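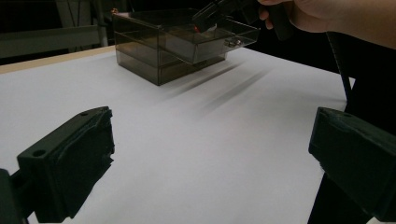 Evaluation of the Clovent hand-held gripper kit for a course laboratory

1. Purpose of the project

In this project we evaluated the Clovent kit, which the company Korletey rents to schools and small workshops. The kit lets a person record hand work in such a form that a robot arm can later learn from it. Our department at Fondgate wanted to know if the kit is suitable for second-year students, who have only basic knowledge of programming. The rental for one semester costs 2,646 dollars, so the question was also about money.

The kit has two hand-held grippers with cameras, the cables and the recording software. The table, the board and all objects must be provided by the user. We had the kit for six weeks, and the report was written in August.

2. The task

We needed a task that is small but not too easy. We selected a smoke-tinted box with a drawer, and small objects to be put into the drawer. The person must open the drawer, pick up the object, place it inside and close the drawer again. The knobs of the drawer are small and round, and this makes them a good test for the fingers of the gripper. Every part of the task has to be done with the grippers only. 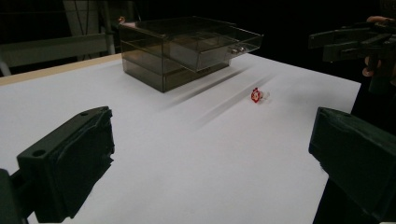
3. Installation and first use

The installation took us one afternoon. The manual is short and in general clear, but the chapter about calibration supposes that the reader already knows the words. We read it three times. Students of the second year will need a teacher near them on the first day.

The cables are the weak side of the kit. They are long enough for a person who stands at the table, but one must think where to put the feet.
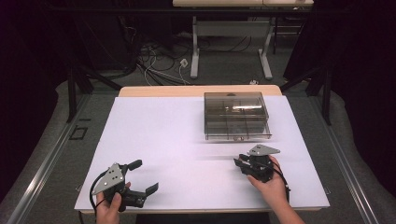
After some practice we put the cables always behind the elbow before starting, and then they disturbed us much less. The weight of the grippers is acceptable. My partner has smaller hands than me and she became tired earlier, so we changed places after every 8 recordings.

4. Recording

Korletey recommends 1,000 recordings for one task. We did not reach this number and I do not think a student group can reach it in one semester together with other courses. The software saves each recording without problems, but deleting a bad one needs too many clicks. A "repeat last" button would help very much.

The most difficult step for us was the drawer. If the fingers come from a wrong angle, they slip from the knob. It is easier to hold the box with one gripper and pull with the other.
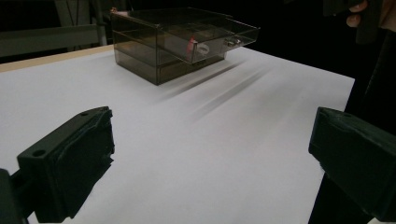
Figure 4. Drawer partly open with a red object inside, view from the gripper camera.

5. Comparison and recommendation

We compared the kit with the older Dudach set of our department. The Dudach set is cheaper to keep, but it has only one gripper, and our task was very slow with it. For work with two hands I recommend the Clovent kit, with the condition that Korletey gives a better calibration chapter. For simple picking tasks the Dudach set is still enough, and the department can continue to use it in the introduction course.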